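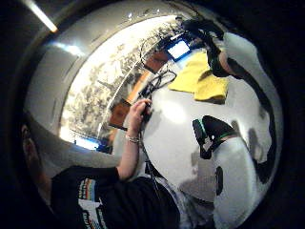
Packaging and the Everyday Object — Notes for Session 3
Cledwyn James

Last time I ran out of minutes before we got to shape, so we'll pick up there. If you missed it, the reading is still the first chapter of the Dralosholm packet (the stapled one, with my scribbles in the margins, sorry).

Why are so many containers round? Start with the math, it's not scary. Say you have a fixed amount of stuff to hold. A sphere holds it with the least skin. Least skin means least material, and material costs money. So why isn't your soup sold in a ball? Well, try stacking one! It rolls, it wastes shelf space, and it has no front, so where does the name go?

The cylinder is the great compromise. It rolls only if you lay it down, it stacks nicely on its end, and you can wrap one flat sheet of paper around it and call that a label. I love a cylinder.

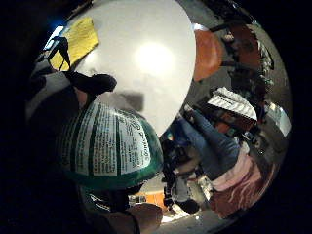
Fig. 1. Round object and green container.

Now let's do the exercise we'll use all term. Take a straight-sided can that has to hold 300 milliliters. Make it tall and skinny, then short and fat, and work out the surface area each time. Somewhere in the middle you'll hit a low point, where the height equals the width across. Then do it again for 600 and notice that doubling the contents does not double the skin. Please write that down, it comes back in March and it's on the final.

So go look in a kitchen cupboard. Hardly anything in there has that perfect squat shape! Tall cans are easier to grip, and they look like more for your money. My old boss at Trevden used to say we were selling height — I argued with him for years and he was mostly right.

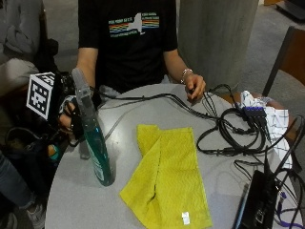 The other thing that pulls a can away from the ideal is how it gets made. The round ends are stamped out of flat sheet, and the corners left between the circles are scrap. Once you count that scrap, the cheapest can gets a bit taller than the pure math says. Kiều's handout has the drawing, and she explains it better than I do.

For next time: measure one can or tub at home, height and width, and bring the numbers on paper. Read the Wornel case, pages 17 and on, and skip the appendix unless you like tables. Questions to me in room 465, door's usually open.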